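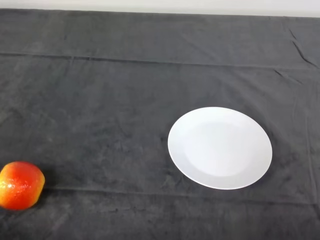

A plate, a piece of fruit and a grey cloth at the Oltlow robotics club.

The task sounds like something a toddler could manage. Pick up the fruit, put it on the plate. At the Oltlow robotics club, which meets after school in the old art room, it has taken up most of the term.

The club has 14 members, nearly all of them in Years 9 and 10. Last year they built wheeled robots that followed a line of tape around the floor. This year they wanted an arm. They bought a second-hand Rakena kit with money from two sausage sizzles, and spent February working out which of its joints still turned properly.

Since then they have been teaching it by hand. One student steers the arm through the whole movement while a second keeps the log. Every run is saved, including the bad ones, and the good ones go into the set the arm learns from. By the end of term the log stood at 382 runs, of which 252 were good enough to keep.

The rejected ones make better reading. "Let go too early." "Missed plate, hit table." "Forgot to press record" turns up on nearly every page.

The cloth started an argument that is still going. Some members want it ironed before each session, so that the creases don't confuse the software. Others say a kitchen table is never that tidy and the arm should get used to it. For now the creases stay.

Between runs the plate and the fruit are moved to new spots. Early on the students kept putting them back in the same places without meaning to, and the arm learned those places and very little else. Now they roll dice to decide where things go — an idea borrowed from a board game, and a slow one, but the results improved within a fortnight.

Sessions finish at 5.30 pm, though packing up tends to run over. The arm goes back in its crate and the log goes in a drawer.

Next term the club takes the arm to the Clivthorpe schools challenge, where each team gets 2 attempts at a table it hasn't seen before. A team from Drarau won last time with an arm they had built from scratch. Oltlow's members have watched the video of that run many times, mostly to see how the gripper was made, and they have already started sketching one of their own.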